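11 Aug 2022
By Tihomir Golob

The office desktop is a machine most people stop seeing after the first week. It goes under a desk, collects dust for five or six years, and then a truck comes and takes it away. At Vistico, a refurbishing shop that handles retired business computers, the truck is where the work begins.

The last big delivery came from Flekness, an insurance office that replaced all of its desktops at once. There were 278 of them. Each one gets a number, a quick look at the outside and a place on a shelf until a bench is free.

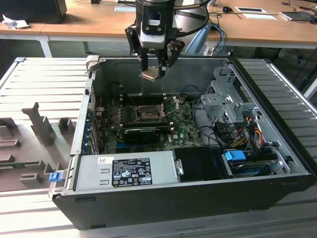

Refurbishing starts with laying the tower on its side and taking the panel off. From then on it is mostly a matter of order. The shop's rule is to deal with the processor while the drives and the wiring are still in place, so that a dead board is found before anyone spends time on the rest. On a Dell like this one, the socket opens with a lever and a load plate. Once the plate is up, the pins are exposed, and they bend easily. A bent pin can sometimes be straightened under a magnifier, but it takes 28 minutes on average, and the shop does not always bother.

The coin-cell battery is next. It keeps the clock and the basic settings alive when the computer is unplugged, and in an older machine it is often close to flat. Vistico replaces every one. The old cells go into a jar with a lid and are picked up by Skulix, a recycler across town.
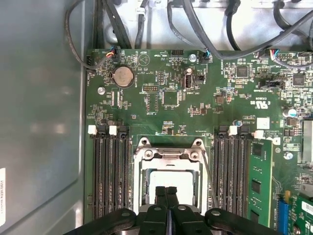 The word "BATTERY" is printed on the board beside the coin cell.

Fan wires get a check as well. A loose fan plug can make a good computer refuse to start, or start and complain, and it costs nothing to press one back in. Dust comes out with a soft brush and low-pressure air. The processor gets wiped clean and a fresh spot of thermal paste before the heat sink goes back on.
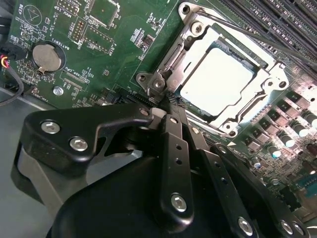 After that come the memory test and the drive wipe, which run overnight. A machine that passes both is closed up and sold for $38 without a monitor. Many of the Flekness computers are going to Milošević, a trade school that wants a full classroom set by December. Machines that fail are taken apart for memory, power supplies and drive trays, and the bare cases are sold as scrap.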